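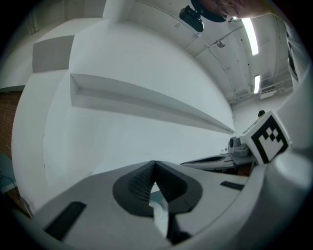

BREAK ROOM RESET - talk notes, Friday, Drumton
Chenxi Duan

Open: who has wiped a microwave this month? Hands up. Wait. Don't rescue them.

Me: did the Gesville break room for Trosta in February. Small room, white walls, one long shelf, one microwave everybody shares. 12 people at lunch. All want the same square foot of counter. Keep this bit short, 2 minutes max.

Point one, the landing spot. Food has to go down somewhere before it goes in. Most rooms fill that spot with mugs, mail, the sugar. Say: clear the front of the cabinet and KEEP it clear. Plate goes there, door opens, plate goes in. Ask front row how far they carry a hot bowl at there place. (Last time someone said down a flight of stairs. Good laugh, let it run)

Microwave goes at the back of the cabinet, plate space in front. Turntable stays in. People take it out to wash and it ends up in a drawer - ask for stories, one only. 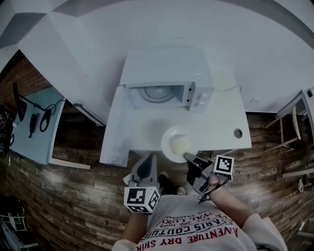
CORDS AND HOLES
- round cord hole in the countertop, use it if you've got one. Cord over the front edge = no
- scuffs on a white top. Live with them. Scouring powder made ours worse
- crumbs go in the cord hole. Yes they do. Vacuum, narrow nozzle

The shelf. Slow down here, I always rush it. Long white ledge on the wall, everyone wants to load it up. Wan office did, cereal boxes end to end, then somebody's blender. My rule: daily things on the counter, nothing on the ledge heavier than a box of tea bags. If you can't reach it without a chair it isnt storage.

Light - tube lights on the ceiling do fine for a room like this. Dont let them sell you a lamp for the counter, it eats the landing spot. Skip if past 30 min.

Pale walls show splashes. Wipe same day, damp cloth, done.
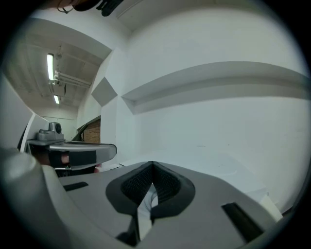
QUESTIONS
- who cleans it? rota by desk, one week each, name on the door
- fish: no comment
- budget? read out the Wan number, then ours. Pause.
- handout by the exit, take two

Thank Drumton for the coffee. Get the clicker back!!

Print this page | E-mail this page
Contact: Trosta Workplace, ext. 3966 | © Trosta | Back to top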